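# 第6章　床まわりの整備――カーペット床、仮置き家具、配線

この章では、事務室や実習室のカーペット床と、その上に置かれる家具、電源コード類の扱いを学ぶ。第5章で扱った壁と天井は、いったん仕上げてしまえば人が触れる機会の少ない部位であった。床はそうはいかない。人が歩き、椅子が転がり、机が引きずられ、コードが這い、テープが貼られては剥がされる。整備の手間の大半は床に集まる。

章の構成は次のとおりである。

- 6.1　床の状態を読む
- 6.2　カーペット床の粘着跡
- 6.3　流し付き作業台をカーペットの部屋に置く場合
- 6.4　電源コードと延長タップ
- 6.5　椅子と脚物家具の寄せ方
- 6.6　記録の付け方

6.1から6.4までを本文で、6.5と6.6は実習課題とあわせて述べる。6.4を読む前に、第3章の電気の基礎(定格電流、接地、差込口の種類)を復習しておくこと。

## 学習の目標

この章を終えた時点で、次のことができるようになっていればよい。

1. カーペット床の部屋に入り、床に直接触れているものを種類ごとに書き出せる。
2. テープの糊残りを見分け、床材を傷めない手順で取り除ける。
3. 流し付き作業台の下をのぞき、給排水の管と電源コードの位置関係を略図にできる。
4. 床を這うコードについて、起点、終点、経路を記録し、片付けの順序を決められる。

## 6.1　床の状態を読む

整備に入る部屋が空き室であることは少ない。多くの場合、前の使い方の名残と、いまの使い方の途中とが同じ床の上に重なっている。床を読むとは、この二つを分けることである。

例として、ナンブーディリ(Namboodiri)棟の一階にある部屋を取り上げる。この章では以後「実習室」と呼ぶ。灰色の縞のカーペットが敷かれ、そこに白い天板の大きな作業台が据えてある。天板には二槽の流しがはめ込まれ、背の高い水栓が付く。部屋の奥の白い壁際には黒い事務椅子が寄せてあり、左手には白い机の脚枠がある。黒いコードが床を渡り、カーペットには白いテープの跡が残っている。台所とも事務室とも言い切れない部屋で、用途が何度か変わった建物ではよく見かける種類のものである。
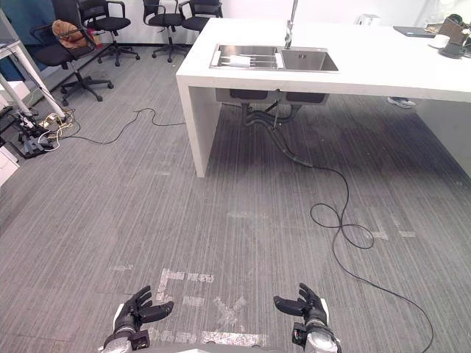
床を読むときは、まず床に触れているものを四つに分ける。

**固定物**　動かすのに工具か配管工事が要るもの。床に留めた台、床から立ち上がる管、床用コンセントなど。

**重量物**　固定されていないが、一人では動かさないもの。作業台、書庫、複写機など。

**可動物**　一人で動かせるもの。椅子、軽い机の脚枠、箱など。

**付着物**　テープ、糊、ガム、塗料、こぼれた液体の跡など、床材そのものに付いているもの。

コード類は、この四つのどれにも入れず別に書く。コードは一端が固定物に、もう一端が可動物につながっていることが多く、どちらか一方に分類すると作業の途中で必ず困る。机を動かそうとしてコードが張り、差込口ごと引かれるという事故は、コードを可動物の一部として数えたときに起きている。

流し付き作業台をどこに入れるかは迷うところである。見た目は家具であり、底に車輪が付いている製品さえある。給水管か排水管がどこかへつながっていれば固定物、つながっていなければ重量物とする。判断は必ず台の下を見てから行う。天板の上だけを見て、水栓があるから固定物だと決めてはならない。展示用や訓練用の流しには、どこにもつながっていないものがある。逆に、細い管が一本だけカーペットの下へ入っていることもある。

### 見る順序

慣れないうちは、入口から時計回りに壁際を一周し、それから部屋の中央を見る。壁際には電源の差込口があり、コードの起点はたいていそこにある。中央の家具から見始めると、コードを終点の側からたどることになり、台の下や机の裏で見失いやすい。

立った姿勢で一周したあと、しゃがんでもう一周する。二周目は省略しない。作業台の側板が床まで下りている場合、立った位置からは台の裏側の床が見えない。カーペットの毛の倒れ方や薄い糊の跡も、目の位置を下げ、光を斜めに受けたほうがよくわかる。

略図はこの二周目に描く。寸法は家具が占める幅と奥行きだけでよい。実習室の場合、作業台の天板の高さは852ミリメートル、奥行きは670ミリメートルと記録されている。高さまで測るのは、台の下に手や掃除具を入れる作業があるためである。

## 6.2　カーペット床の粘着跡

### 跡の種類

カーペットに残るテープの跡には、大きく分けて三つの状態がある。

一つめは、テープの基材がそのまま残っている状態である。剥がそうとして途中でちぎれ、四角い断片になっていることが多い。二つめは、基材が取れて糊だけが毛先に残った状態である。初めは透明か薄い白だが、靴底の汚れを拾って次第に灰色になる。三つめは、糊もほとんど取れているのに、毛が倒れたまま帯のように見える状態である。

三つめを糊と間違えて溶剤を使う人が多い。指の腹で軽く押し、粘りがなければ糊ではない。毛の倒れは、湿らせた布をあてて起毛用のブラシをかけ、一晩おいてから様子を見る。

縞柄のカーペットでは、毛の倒れと柄の見分けが難しくなる。細い縦縞が明暗交互に並ぶ床材では、縞と直角の方向の跡は目立つが、縞と平行の跡は柄に紛れる。部屋の二方向から見ること。

### 跡から使い方を知る

取り除く前に、跡の形を略図に写しておく。テープは理由があって貼られたものである。長い帯なら、コードの押さえか通路の区切りであった可能性がある。角ばった短い跡が集まっていれば、物の置き場所の目印であったかもしれない。いずれも推測であり、記録には「帯状、部屋の中ほどを横切る」のように形と位置だけを書き、用途は使用者に尋ねてから書き加える。

まだ使われている目印を剥がしてしまうと、復旧には除去の何倍もの時間がかかる。使用者に確認が取れない場合は、その日は手を付けない。

### 除去の手順

1. 掃除機をかけ、砂を取る。
2. 残っている基材を、端から低い角度でゆっくり引く。真上に引くと毛が抜ける。
3. 糊だけになった部分に、除去剤を布に取ってあてる。床へ直接かけない。
4. 二、三分おき、へらの背で外側から中心へ寄せる。
5. 寄せた糊を乾いた布でつまみ取る。
6. 水で固く絞った布で二度拭く。
7. 乾いた布を置いて押さえ、水気を移す。

除去剤は、本書の実習ではVurnowの水性除去剤を使う。ほかの製品を使う場合も、先に目立たない場所で色落ちを試す。試す場所は、家具の下に隠れる部分か、扉の裏になる部分がよい。溶剤系のものはカーペットの裏打ち材を溶かすことがあり、貼り込み式の床には使わない。

手順4で内側から外側へ広げてはならない。広げた糊は薄くなって消えたように見えるが、翌週には広げた形のまま黒ずむ。

作業時間の見積もりは、糊の量よりも貼られていた期間に左右される。同じ幅の帯でも、貼って間もないものと一年を越えたものとでは別の作業と考えてよい。ラオ(Satish Rao)が実習用にまとめた記録では、Rarkalportの校舎で床の糊取りに充てた時間はのべ400分を超え、その多くは手順4の繰り返しであった。

### やってはならないこと

- カッターの刃でこそげ取る。
- ドライヤーを一点にあて続ける。
- 除去剤が残ったまま掃除機をかける。
- 濡れた床の上へ、片付けたコードを戻す。

最後の項目は6.4と関係する。糊取りと配線の整理を同じ日に行う場合は、先にコードを床から上げ、糊取りを済ませ、床が乾いたことを手で確かめてからコードを戻す。

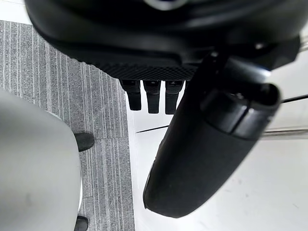
― 80 ―

## 6.3　流し付き作業台をカーペットの部屋に置く場合

### 二つの床材の考え方

水を使う場所の床には、ふつう水を吸わない床材を選ぶ。カーペットの上に流しを置くのは本来の組み合わせではない。それでも実務では出会う。事務室を調理の講習に転用した場合、台所の模型を置いた場合、工事の途中で台だけが先に搬入された場合などである。

整備担当者の仕事は、その組み合わせをとがめることでも、床を張り替えることでもない。現状のままで床を傷めず、使用者が安全に使えるようにし、張り替えが必要ならその根拠となる記録を残すことである。

### 台の下を見る

流しの下が扉付きの戸棚になっている台では、扉を開ければ管が見える。下が開いている台では、しゃがめばそのまま見える。後者は点検が楽な反面、足先や掃除具が管に当たりやすい。

点検では、上から下へ次の順に見る。

**流しの裏側**　槽と天板の継ぎ目に水の筋がないか。二槽の流しでは、槽と槽の間の継ぎ目が見えにくいので、手鏡を使う。

**排水口の締め付け部**　ナットの下側を乾いた紙で拭く。紙に水が付けば、にじみがある。

**排水管**　二つの槽からの管が一本にまとまる位置、曲がり部の位置、床または壁へ向かう方向を略図に入れる。じゃばら状の管では、たるみに水がたまっていないかも見る。

**給水側**　止水栓の有無、開閉の状態、水栓へ上がる管の折れ。

**床面**　管の真下のカーペットを手の甲で押す。冷たく感じたら紙をあてて確かめる。

管がどこにもつながっていない台では、水を流してはならない。あたりまえのことのようだが、水栓が立っていれば人は開ける。つながっていないことがわかった場合は、水栓の根元に使用不可の札を付け、槽の中に物が置かれていないかを確認する。使えない流しは物置きになりやすい。水切り棚や仕切りが槽の中に入っていると、下の排水口の状態が見えないので、点検のあいだは外に出し、終わったら元の位置に戻す。

### 受け皿と敷物

給排水のつながった台をカーペットの上で使い続ける場合は、管の真下に受け皿を置き、台の手前、人が立つ位置に吸水性のある敷物を敷く。敷物は裏がゴムのものを避ける。カーペットとの間に湿気がこもり、縁の形に変色する。

受け皿は浅いものでよい。深いものは水がたまっても気付かれない。皿の底に白い紙を一枚入れておくと、一滴でも染みが残り、次の点検でわかる。

敷物の縁はつまずきの原因になる。縁が床になじまないうちは、台から離れる方向に浮いていないかを毎朝見る。ここで縁を粘着テープで押さえると、6.2の作業が増えることになる。押さえる必要があるなら、カーペット用の面ファスナーを使う。

### 側板と床の接点

側板が床まで下りている台では、荷重が側板の下端の細い線にかかる。長く置くとカーペットに溝ができ、台を少しずらしたときに溝と側板がずれて、がたつきが出る。設置の時点で、側板の下に薄い硬質の板を挟むのが正しい。すでに置かれている台では、持ち上げてまで挟む必要はない。位置の印を台の側に付けておき、次に動かす機会を待つ。

がたつきの点検は、天板の角を一つずつ手で押して行う。体重をかけない。ステンレスの流しがはめ込まれた天板は開口部のまわりが弱く、強く押すと継ぎ目の充填材が切れる。

## 6.4　電源コードと延長タップ

### 床を這うコードの三つの危険

カーペットの部屋では、コードの危険が板張りの部屋より見えにくい。

第一に、つまずきである。黒いコードは明るい灰色の床では目につくが、人は見えているコードにもつまずく。輪になった余りが通路にある場合は特に危ない。爪先が輪に入ると抜けず、体が前へ出る。

第二に、踏みつけと轢きである。事務椅子の車輪は小さく、体重が狭い面にかかる。同じ場所で何度も轢かれたコードは、外側の被覆に傷がないのに中の素線が切れていることがある。

第三に、熱である。束ねたコードや、毛足に沈んだ延長タップは熱が逃げにくい。カーペットにほこりがたまれば、差込口のすき間にも入る。

### 調査表

床のコードは一本ずつ調べる。束で調べない。調査表の様式を下に示す。

| 項目 | 書き方 |
|---|---|
| 外観 | 色、太さ(太・中・細)、丸形か平形か |
| 起点 | 差込口またはタップの位置 |
| 終点 | つながっている機器、または「未接続」 |
| 経路 | 壁沿い・床を横断・家具の下 |
| 余り | なし・ゆるい曲がり・輪・もつれ |
| 傷 | 有無と位置 |
| 処置 | そのまま・移設・交換・撤去 |

終点がわからないコードは、引いて確かめてはならない。手で触れながらたどり、家具の下に入ったら反対側へ回って出口を探す。家具の下で別のコードと交わっていることがあるため、たどったコードには入口側と出口側の両方に同じ色の札を付ける。

「未接続」のコードも調査表に書く。機器につながっていなくても、起点が差し込まれていれば電気は来ている。

### 片付けの順序

コードの整理は、通路の中央から始めて壁に向かって進める。危険の大きいところから片付くうえ、壁際のタップの組み替えを最後に一度で済ませられる。

1. 使用者に、切ってよい機器と切ってはならない機器を聞く。
2. 通路にある輪ともつれをほどく。ほどくときは、差込口側を抜いてから行う。抜けないものは輪を広げるだけにとどめる。
3. 床を横断しているコードを、壁沿いか家具沿いの経路に移す。
4. 移せないコードには床用のカバーをかぶせる。
5. 余りは終点の側でゆるく束ね、床から上げる。
6. 壁際のタップを壁または脚枠に留め、定格を確認して差し替える。

手順2で、もつれたコードの一端を強く引くと、内側で小さな輪が締まり、素線が折れる。もつれは外側の輪から一つずつ広げる。急ぐときほど床に座って行うのがよい。

手順4のカバーは、断面が台形のものを選ぶ。実習ではSkundicoの軟質カバーを使う。カーペットの上では両面テープが効かないので、裏面に細かい爪のあるものか、面ファスナー付きのものにする。一本のカバーに入れるのは、溝の数までとする。溝に二本を重ねて押し込むと蓋が浮き、そこにつまずく。

手順5で束ねる輪の大きさは、手のひらより小さくしない。太いコードではさらに大きくする。

### タップが集まる場所

机の脚元には、タップとコードが集まりやすい。机の天板が外されて脚枠だけになっていても、タップは元の位置に残されることが多い。脚枠だけの机は可動物であり、誰かが邪魔に思って動かせば、タップはそのまま引きずられる。脚枠を残すのか片付けるのかを先に決め、それからタップの位置を決める。

タップからタップへのつなぎは認めない。見つけたときは、その場で外さず、つながっている機器をすべて書き出し、使用者の立ち会いのもとで組み替える。白や黄など色の違うコードが同じタップに集まっている場合、色は系統の区別に使われていることもあれば、手元にあったものを使っただけのこともある。色で用途を判断しない。

### 水まわりとの距離

流し付き作業台の近くでは、コードの経路に条件が加わる。

- 台の下を通さない。管の真下は特に避ける。
- 台の手前、人が立つ位置を横切らない。
- 台の下で機器を使う必要がある場合は、差込部を床から上げ、受け皿の外に置く。
- 漏電遮断器の付いた回路から取る。

すでに台の下からコードが出ているときは、まず管の接続の有無を確かめる。水が来ている台なら、その日のうちに使用者と相談して経路を変える。水が来ていない台でも調査表には残し、将来つなぐ工事があるときに先に撤去する旨を書く。

## 6.5　実習課題

課題は二人一組で行う。一人が床に下り、一人が記録する。途中で交代し、両方の役を経験すること。

**課題1　床の略図**
自分の学校または職場のカーペット床の部屋を一つ選び、6.1の四分類に従って略図を描く。コードは別の色で描き入れる。

**課題2　付着物の記録**
略図に付着物の位置と形を加え、使用者への確認事項を三つ以内にまとめる。除去はまだ行わない。

**課題3　コードの調査**
6.4の様式でコードの調査表を作り、片付けの順序を番号で示す。番号の理由を一行ずつ添える。

**課題4　椅子の退避**
整備のあいだ椅子をどこへ寄せるかを決め、略図に描く。壁際に寄せる場合は、車輪がコードと差込口をふさがないことを確かめる。背もたれを壁に付けると塗装に擦れが残るので、脚の先が先に壁へ当たる向きに置く。

記録用紙の右上には、日付を曜日まで入れる。記入例は「2020年1月17日(金曜日)」である。曜日を書くのは、清掃の入る日と入らない日で床の状態が変わるためで、後から二枚の記録を比べるときに役立つ。

## 6.6　記録を残す

床の記録は、作業前と作業後の二回とる。作業前の略図は描き直さず、作業後の略図は別の用紙にする。一枚に重ね描きすると、どのコードをいつ移したのかがわからなくなる。

使用者から聞き取った内容は、略図ではなく別紙に、聞いた相手の部署とともに書く。返答がなかった項目も「未回答」として残す。次の担当者が同じことを尋ねる際、いつから答えが出ていないのかを知る手がかりになる。

用紙は部屋ごとに綴じ、6月の定期点検のときに前年分と並べて見る。床材の張り替えを検討する部屋については、第7章で述べる床下地の調査票を同じ綴りに加える。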